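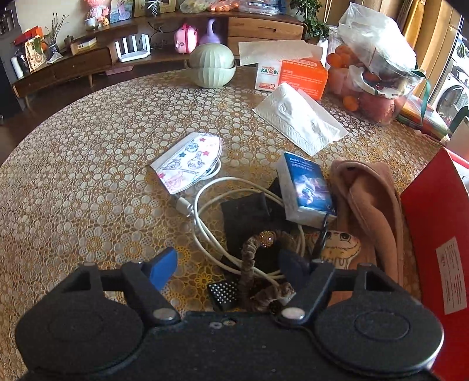

October, started 9:20 a.m.
Site: Corkow apartment, main room, round table
Project: Trunari tabletop clutter set
On site: me (Freya Bloxham), Callum Mapplebeck. Bradley Rudd on upload at the Pastwood office.

Goal for today was the mixed clutter task. Pick up a named item from a crowded table, put it down in a clear spot, open the jaws, back off. Hand tool only. We had 157 takes of this task from the first two homes and the model still does badly on anything soft, so Blagoje asked for soft items on top of other soft items wherever the home gives us the chance.

This table gives us plenty. Most of the near side is cloth, paper or cord. We left the household's things on the table and only moved what we needed for each layout.

Notes on the tool before starting. Left and right pads checked for grit, wiped, squeezed on the test block. Both fine. Fingers close evenly. The trigger is a little stiffer than on the unit Callum had last week but it returns all the way. Clock sync done twice, second time matched. Mapping pass around the room took longer than usual. Callum walked the long cabinet wall slowly and then came back to the table, and the second map held.

Layout A, near side

Target: brown velvety hair tie with the gold rhinestone ornament. Sits on folded black cloth, with the loop of the white charging cable around the cloth. Kids' face mask to the left, tissues up to the right, and a small polka dot item partly under the hair tie.

Approach from the near edge of the table, pads either side of the tie, close, lift, set down on open tablecloth.

What I learned from the first few tries:

Grabbing the velvet in the middle works if you go in low. If you go in high you only get the top of the pile of the fabric and it slides out as you lift.

The ornament is a bad place to grip. It's hard and round and it turns between the pads. Callum likes it as a target and got clean lifts from it, I didn't. We agreed both of us would grip the fabric, then do a separate short batch on the ornament and tag it "hard part of soft item". I don't know if Blagoje wants that tag. Keep it for now, easy to drop.

The black cloth comes along if you press down too far. On two takes I picked up the tie and a fold of cloth together. I set both down and shook the cloth loose with the tool, then finished. Kept those, tagged as recovery. Morais rules say a recovery is fine if the hand never enters the picture, and mine didn't.

The cable is the real problem. It doesn't weigh anything, so you don't feel it on the trigger when a finger has hooked it. Callum had one take where the whole coil came up and the plug swung around and knocked the mask. Discarded. After that we both came in a bit more from above on the cable side and it stopped happening.

Dark on dark: the right pad looks almost black when it's in shadow, and the left pad is bright blue. Against the black cloth the right pad is hard to pick out. I'd like Jordan to look at that before we do a lot more. If the training code finds the jaw opening from the pad color, the right side may drop out on some of these. Options are to turn so the light comes evenly or to leave it as is and let the model deal with it. My vote is leave it. Homes have shadows.

Layout B, mask and tissue pack

Target 1: folded face mask. Thin, flat, hard to get a pad under. Best method was to close on the folded edge with the jaws turned on their side. The cable runs out from under it, so it drags a little cable whatever you do. I set the mask down first and then nudged the cable flat with a closed jaw. Callum skips the nudge. We need one way of doing this. I wrote to Blagoje and asked.

Target 2: pocket tissue pack, the one with the dark blue label. Easy. Square, soft, stays where you put it. There's a slim dark pen-like thing right by the lower corner of the pack and it rolls when touched. Fine for variety. The label is glossy and throws glare when you come in from the right, but nothing broke.

Target 3: the loose tissue lying open in the middle of the table. I didn't expect this one to be worth much, and it's probably the most useful thing we did before lunch. Pinch in the center, it lifts like a tent. Pinch at a corner, it trails and catches on whatever is nearby. Tore one. Replaced from the orange and white packet behind, after moving the brown paper sheet off the top of it. Note for the log: the sheet was put back in its place between takes so the background stays the same.

10:50. Battery swap. Bradley messaged that the first upload had arrived and that file sizes looked right. He asked us to say the target out loud at the start of every take. We had been doing it on most. Now all.

Layout C, garment

Target: the dusty pink-brown soft piece on the right, folded. Moved over in front of the tool, everything else left in place.

Slow work. The seam around the opening is the only part that gives a firm pinch. Anywhere else the fabric bunches and you lift one layer out of several. For folding tasks that would be what we want, but this is pick and place, so I called it a success if the whole garment left the table. Several didn't. Marked as fail, kept. Jordan has been asking for honest failures and these are good ones, with a clear miss and a second try.

The cartoon face next to the garment on that side is going to confuse any face blurring step. Big dark-outlined eyes. Same may go for the mask drawings, and for the pink doll-like figure and the pictures up on the cabinet. Bradley: please check a handful by hand before running the blur over the whole batch. At the last home it blurred a cereal box and we lost the target for half the clip.

Things I left alone

The clear plastic container with the oranges at the back right. Too heavy to move with the tool and the big crumpled bag on top makes tracking jump when the lens gets close to it. We could do oranges as a separate task another day, the grip would be at the wide end of what the jaws do. Callum wants to try. Ask the household first.

The two green ribbed bowls. One is upside down in the mouth of the other and it would make a nice unstacking task. Not on today's list.

Big red box or folder on the right edge. Has a label with tiny print on it. I can't read it in the preview at working distance, but I'd still ask Bradley to check the close clips for anything with a name or address before they go into the shared set.

Tracking

Good near the table. Lost it on turns toward the curtains, and once toward the washing machine. The tablecloth helps a lot. It's printed all over with small daisy-like flowers, and I expected the repeat to cause false matches, but Callum ran the check at noon and drift was small. The plain cream wall is weaker. The cabinet under it saves us, lots of different things on the shelves, as long as nobody moves them. I asked the household not to use the shelves until we had finished and they were nice about it.

One odd thing. On six takes in Layout B the track starts late by a moment, after the hand is already moving. Same six takes are all from right after the battery swap. I think I started before the green light. My mistake, wait for the light. Bradley can trim the front of those and they should be usable.

Pace

Callum is faster than me on rigid items and I'm faster on cloth. We swapped every 16 takes so that neither of us owns a whole layout. Blagoje wants the operator mixed inside each layout, and he's right, you can tell our clips apart just by how we back off at the end. I pull straight up. Callum pulls toward himself.

The full set needs 3,400 takes by the time Trunari closes for the year. With this room done we're at more than half. Soft items are still the thin part.

Trigger hand was sore by two. Took a long break. The next tool could use a lighter spring, have said this before.

To do

Freya: write up the garment success rule in one sentence and send it around
Callum: rerun the drift check on the curtain side clips
Callum: bring the second tool to the next home, and spare pads
Bradley: trim the six late starts, check face blur by hand, look at the red box label
Jordan: dark pad on black cloth, does it matter
Blagoje: cable nudge yes or no, ornament tag yes or no

4:15 p.m. Table put back the way it was when we came in, cable coiled, pads wiped. Drive copied and the copy opened on Callum's laptop.

Added later, 6:30. Blagoje answered. Yes to the nudge, but only as its own take. Ornament tag stays until Jordan has trained on it once. Mask takes where I nudged inside the same take get cut at the moment the mask is released. Bradley has the list.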